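4.2 Resetting the towel cell between runs

Do this after every run and after any tracker swap. Stand the rack on the white table and keep its base board flat. The cell uses three cloths (pink, blue, gray) and three S-hooks.

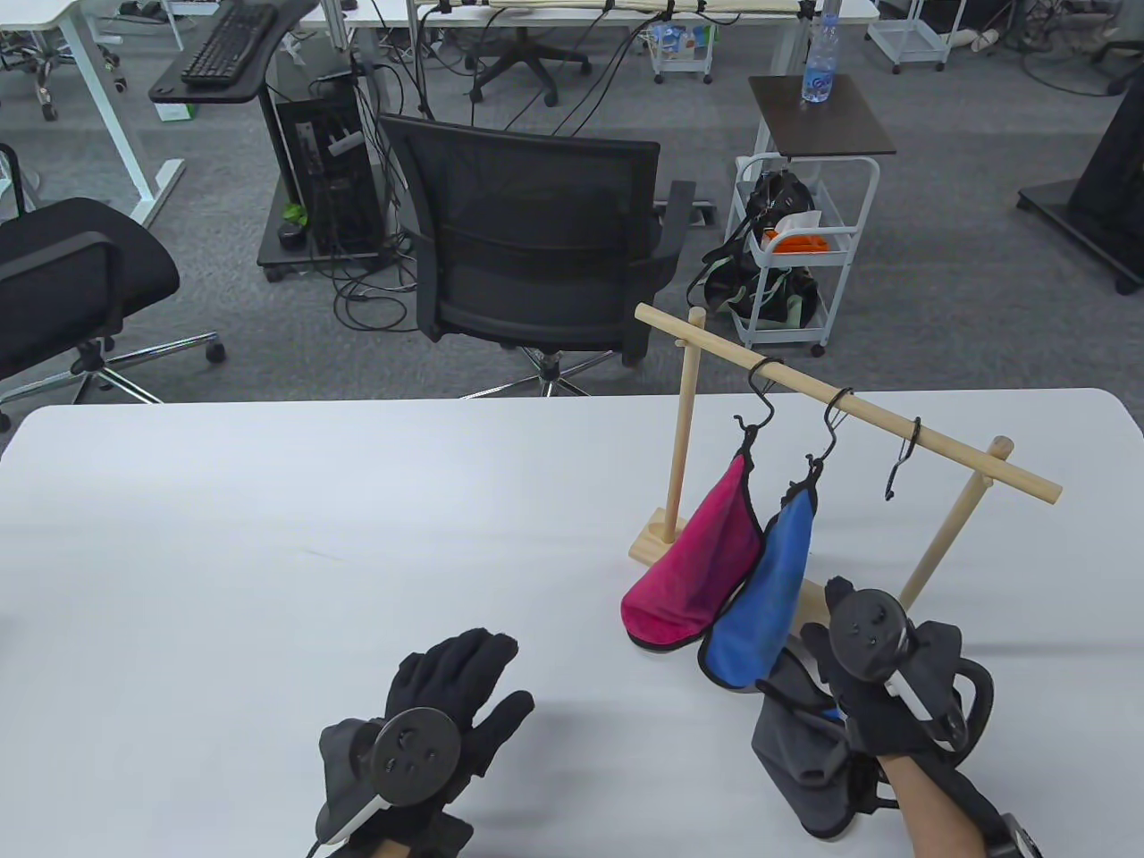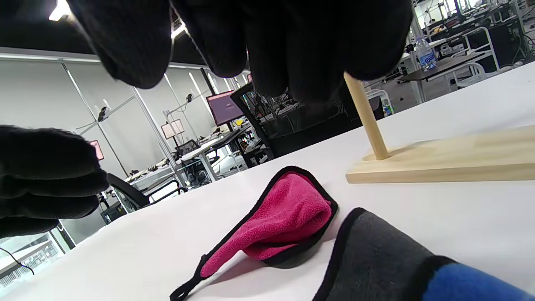
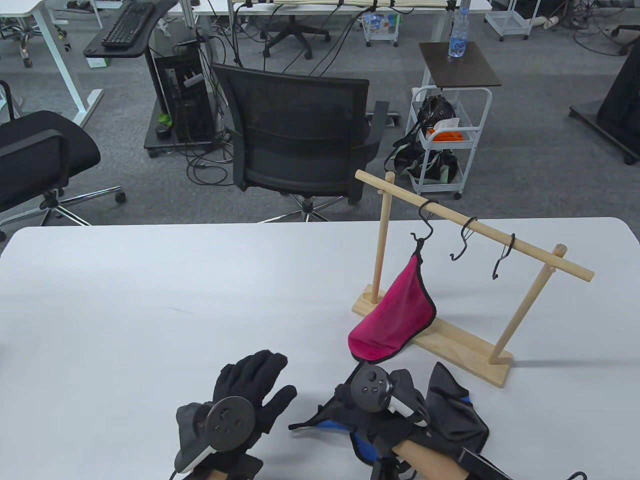

1. Put on both gloves. Tighten the wrist straps until the trackers no longer shift on the back of the hand.
2. Space the three hooks along the crossbar.
3. Lay the cloths on the table and check that each hanging loop can be reached.
4. Start the Tevis logger and wait 5 seconds - hands still - before the first pick.

Note: If the logger shows fault 2282, re-pair the left tracker and repeat step 4.

Caution: Do not lift the rack by the crossbar.

Report worn straps to Ka-ming Hsieh.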